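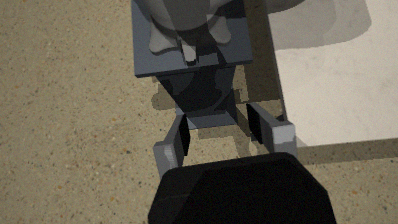

Simulator view over the gripper, fingers open, robot base and tabletop beyond.

Wurine cell safety meeting, Brultton, 2023-06-28

1. Fault. In run 131 of 200 the simulated arm ignored the stop command and kept moving for 2 seconds. Log reviewed. Cause not found.
2. The May controller update is suspected. Matubbar to be asked for the previous version.
3. Agreed: no transfer to the Wirndale arm until 50 stop tests pass in a row.
4. Speed limit on the Wirndale arm stays in place. Next meeting after the tests.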